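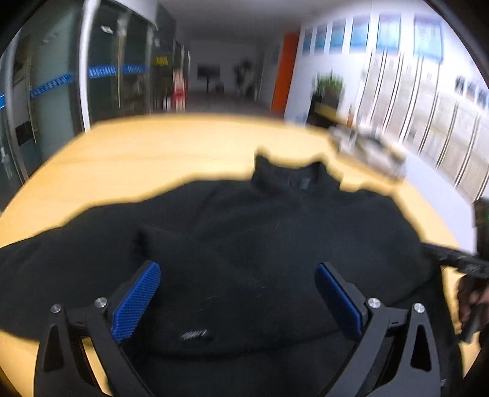 Arcombe Ski & Board is hiring two full-time bench technicians and one part-time rental fitter for the coming season at our Platmont shop. We have been mounting, grinding and waxing skis at the bottom of the Widach chair for a long time, and most of our work comes from people who ski here every week and want their edges back the same evening. Tuning work is dirty, so leave your good ski clothes at home. We issue every technician a black knit sweater with a small white embroidered line on the front, much like the one spread out on the table, and an apron to go over it. You keep the sweater at the end of the season. The apron comes back to us.

Bench technician (2 positions)

The job is ski and snowboard service from intake to pickup. You will write the ticket with the customer, check bases and edges, do base repairs, run the stone grinder, set bevels by hand, wax, and put the finished pair on the right rack. You will also mount bindings, set them to the skier's weight, height, age, boot sole length and skier type, and test them before they leave the shop. On a busy holiday week the bench runs late. On a slow afternoon in January you may spend four hours cleaning the grinder and sorting brake parts.

We want at least one full season on a tuning bench or in a rental shop. Binding certification is a plus – if yours has lapsed or you never had it, we will sign you up for a class in November and pay the fee. You should be able to file a side edge by hand and explain to a customer why a 1 degree base bevel feels different from a half degree. You should be willing to tell someone that a core shot near the edge is not worth fixing.

Rental fitter (1 position)

This is an early job. Doors open at 7:30 in the morning and the first bus from the lower lot gets here a few minutes later. You will measure feet, fit boots, pull skis and poles, and check forms for missing signatures. We rent 261 pairs of adult skis and a smaller kids' fleet. Prior ski shop work is not required. If you have sold shoes or worked a busy front counter, you will pick this up. Some Spanish or Portuguese is useful.

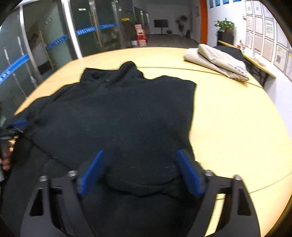 All three positions run from late November to the close of the lifts, usually the second week of April. Technicians work four days on and three off, with ten-hour shifts. The fitter works mornings, 20 to 25 hours a week. Everyone works the Christmas and Presidents' weeks, so please do not apply if you need those off.

Pay for bench technicians starts at $23 an hour and goes up with experience and certification. The fitter position starts at $18.50. Overtime is paid by law and by us without argument. You also get a season pass for the Widach and Picard lifts, demo skis on your days off when they are not booked, shop cost on most hard goods, and free use of the bench after hours for your own gear. Bring your own wax if you are picky about it.

We have one room available above the shop for a technician at a fair monthly rent, shared kitchen, no dogs. It will go to whoever is hired first and asks for it. The other staff live down the valley and drive up, or take the employee bus.

A few practical points. You will be on your feet all shift, and you need to be able to lift 50 pounds. The grinder is loud and we supply ear protection. The shop has heat, but the back door is open a lot and the tuning room stays cool. You need to be 18 or older for the bench and 16 or older for rentals.

To apply, come by the shop at 1868 Picard Road between noon and 4 and ask for Natanael Vasconcelos, who runs the service side. Bring a one-page resume and the names of two people you have worked for. Bench applicants will be asked to tune one ski from our old rental stock while they are here, so plan on an hour. If you live too far away to come in, mail the resume to the same address with a phone number and a good time to call, and we will set up a bench test for when you get to town.

We will start making offers in October and stop when the positions are filled.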